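Ticket: Bench 2 bimanual cell, purchase request for second pair of arms
Opened by: Nkrumah Ackah
Assigned to: Armindo Ramalho
Status: On hold, waiting on vendor
Priority: Normal

Nkrumah Ackah, Wed 16 October
Asking for sign-off on the Riveo quote so the order goes in before the December cutoff. It covers two arms, two grippers, wrist cameras and a year of support. The kitchen bench is booked solid and we can't add tasks without a second cell. Bitach can match the arms but not the lead time.

Armindo Ramalho
I've read the quote twice and I'm not signing it yet. The Riveo rep told us 80 handovers an hour. Our own log for the utensil task has 42 in the best hour we ever recorded, and I'd like to know which of those numbers the budget is built on. If it's theirs, the whole payback table is wrong.

Also, line 7 is "finger wear set" at 937 a pack with no quantity. How many packs a year? The rep said "it depends on use," which I could have told him for free.

Nkrumah Ackah
The budget uses 42. I took the 80 out last week, you may have the old sheet. For wear sets I assumed one pack per arm per quarter. Bench 2 utensil work attached so we're all talking about the same job.

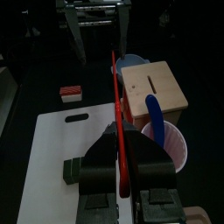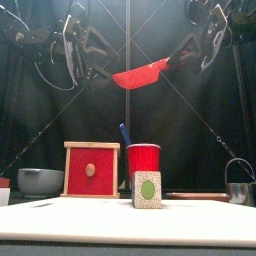 Toy knife in the right gripper, left one empty.
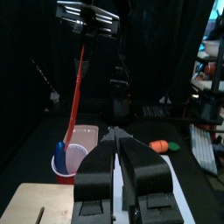
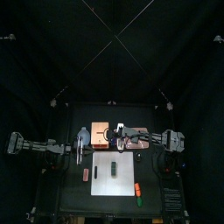

Armindo Ramalho
OK, I have the new sheet. Better, but I still have problems with it.

1. One pack per arm per quarter is a guess. The parts cabinet list says we logged 131 operating hours on the last set before Plitden told us to change it. Work it out from that and send me the number, whatever it is.

2. There is nothing in the request for props. We plan the arms down to the last bolt and then someone buys bowls and cups on a personal card. Give it a line.

3. Floor space. A second cell needs its own table and its own curtain, and Marinho quoted the curtain separately last time – it was not cheap and it came late. I don't see it anywhere.

4. Support. "Next business day response" means they answer the email. I want to know when a person with a spare gripper shows up.

Nkrumah Ackah
1. Will do. 2. Fair, adding it. 3. I assumed we'd reuse the old frame from storage. 4. Asked Riveo this morning, no answer yet.

Armindo Ramalho
Please measure the old frame before we count on it. I remember it being short on one side.

And ask Riveo for a two-week loan. If the arms do what the brochure says, a loan costs them nothing. If they say no, I'd go back to Bitach and live with the lead time.

Nkrumah Ackah
Frame measured. You were right, it's short. Marinho is requoting the curtain. Loan request sent to Riveo with our own utensil task as the test – same props, same log format.

Armindo Ramalho
Good. Moving this to on hold until the loan answer and the Marinho quote are both attached. Don't raise the PO in the meantime, even if the rep calls about the discount expiring. He called about that last time too.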